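Re: [club-arm] Toy sorting task, plan for the May demo
07/04/2024
12 comments | 3 shares

On the cube question:

> Can somebody explain why we're doing the three cubes and not
> a plain bin? The holes are small, the toys are awkward, and
> Team Hultex is apparently sorting pens.

Team Hultex is welcome to its pens. The rules give 200 points for the task and another 200 for difficulty, and I would like a few of the second kind before I graduate.

We have 1,159 logged attempts on the club drive, a fair number of them labeled "test" or "test2" – please stop. Where things stand:

1. The approach. We're keeping the cube stack on the left and the tray beside it, same as in Illés, our old setup. The pink cube on the bottom is the one I worry about, as the arm has to come in low and the elbow has opinions.

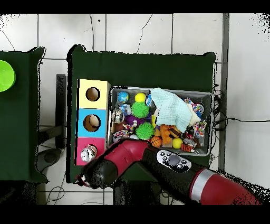 Red arm, pink cube, both times.
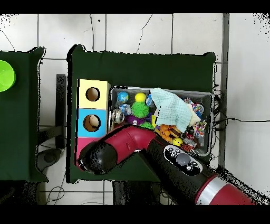 2. The tray. Yes, it's too full. Yes, the towel stays. Prodia rules say clutter must include cloth, and I'm not reading that page again.

3. The budget. We have 500 dollars left from the Zullel grant. Spare gripper pads come first, then pizza. I've been outvoted on this order before.

If you change the gripper speed, write it on the whiteboard – the actual whiteboard, with a pen. Borrow one from Team Hultex.

Comments (3)

spiky_ball_fan: Can we swap out the hamburger? It's squashy and I take it personally.

lowtorque: "test2" was me. "test" was not.

gridfloor: Pizza first. Seconding in advance.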